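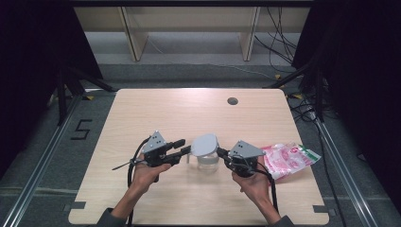
Wednesday, September 29, 2021

Jar task again. Club wants to enter the kitchen category at Lostmont with it and I still think we're fooling ourselves, so writing down why while I remember.

Plan as it stands: collect 200 demos by hand with the two grippers, train on whatever Isamu's branch can swallow, run it on the Pruvamow arms. We have 57 I would keep. The log says more than that, but the log counts anything where somebody pressed stop at the end.

Things I don't trust:

Lid placement. We score a demo as good if the lid ends up on the jar. Fine, but half the people doing it push the lid square with one finger and the other half set it down straight from above. Those are two different tasks with the same name. Averaging them gets us a finger hovering somewhere in between. Same thing happened in June with the cup stacking and we called it a tuning problem for a month.

Clear plastic. The depth numbers on it are junk. Everybody says the color image will carry it. Maybe. I'd like to see one test with an opaque jar next to the clear one before I believe that.

Clutter. Katayama rules say there will be other objects on the table. We practice with the same stuff lying in much the same spots every session. That isn't clutter, the model can just learn it as part of the furniture.

Grippers. Finger tape is due for a redo. I don't want fresh tape on one hand and old on the other halfway through a set. If we change it, change both and start a new folder.

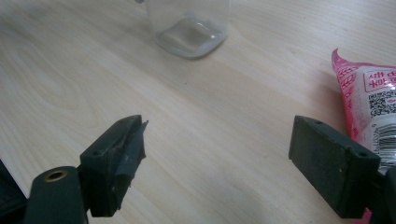

Isamu Onishi read the above over my shoulder and thinks I have the order backward: train on the 57 now, watch it fail, then decide which of these complaints matter. He says that if the finger-push people and the straight-down people really are a problem it will show up in the first 30 rollouts, and that arguing about it on paper costs more than an evening of GPU time. He also wants it noted that the Brurnley team placed last year with fewer demos than we have.

Noted. I'd still like to know how many tries Brurnley threw away, which their write-up doesn't say. A success rate with no denominator is a rumor.

Agreed in the end:
- train tonight on the 57, no additions
- 30 rollouts, jar start position drawn from the list beforehand, no nudging it "back where it was"
- 2 people scoring separately, compare after
- lid crooked = fail. Not half a point.
- nobody records new demos until we pick one way of putting the lid on

My guess is it reaches for the lid fine and then can't let go cleanly. Writing that here so I can't claim later I said something else.

Still to do: opaque jar, ask about arm time, rename the June folders (final_final2 is not a name).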